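From: Josefina Troncoso
To: cell-users list
Date: 2020-05-08
Subject: Re: Gripper view wrong after finger change (Mulgate cell, simulated copy)

Kandasamy wrote:

> We changed the fingers on the Mulgate cell to the longer pair and
> made the same change in the simulated copy. Since then the wrist
> view in the simulation doesn't agree with the real one. The fingers
> come too far into the picture and grasps on the test pegboard close
> to one side of the mug. I have re-run the camera calibration twice
> and it gives the same answer both times. Is it the camera mount or
> the finger model? I don't want to strip the wrist down if it's only
> a number in a file.
>
> Also, do you still use the mugs for checking, or have you moved to
> the blocks?

It is most likely a number in a file. We had the same thing at Gornstead when we fitted ours. Please leave the wrist alone until you have done the following.

The tool offset is kept in two places. One is the tool table, which everybody remembers. The other is in the gripper description that the simulator loads, and that one is only read when the cell is started cold. If you edited it and then used the reload button, you are still running the old offset with the new finger shape on top of it. Our old value was 137 mm from flange to fingertip and I spent most of an afternoon looking at the new one on screen while the simulator carried on with 137.

So: stop the cell, close the simulator completely, delete the cached gripper file, start again. Then load the pegboard layout, put the arm at the viewing pose and save one wrist image before you move anything. I keep mine in the same folder as the tool table so that the two stay together. 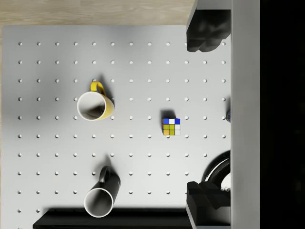 Wrist view in the simulated cell, pegboard layout with both mugs and the cube.

Look at the fingers first. You want one coming in at the upper right and the other at the lower right, with the grey of the gripper body running between them. Compare that with your saved image from the real cell at the same pose. If the fingers match but the board is shifted, the fault is in the camera mount transform. If the board matches and the fingers don't, it is the finger model. If neither matches, check the pose, as someone may have re-taught it.

After that use the rows of holes. They are evenly spaced, so lay a straight line over one row in each image and see whether the two lines are parallel. A slight turn at the wrist shows up there long before it shows on a mug.

On your second question, yes, we still use the mugs. The handles make it easy to see which way round the thing is, and a round block tells you nothing about that. I would do the yellow one first and the black one after it, as the black one is nearer the ledge and a bad offset could put a finger into it. Run both at low speed. The cube can stay where it is, I only use it as a mark for lining up by eye.

If the grasps are still to one side after a cold start, send me the tool table and the gripper description together, please, and not just the lines you changed. Durier had a case last June where the error was a minus sign 688 lines further down, in a block none of us had thought to open.

One more thing for when you are back on the real cell. The longer fingers need their screws checked again after the first day's running. Ours had eased on one side.

Josefina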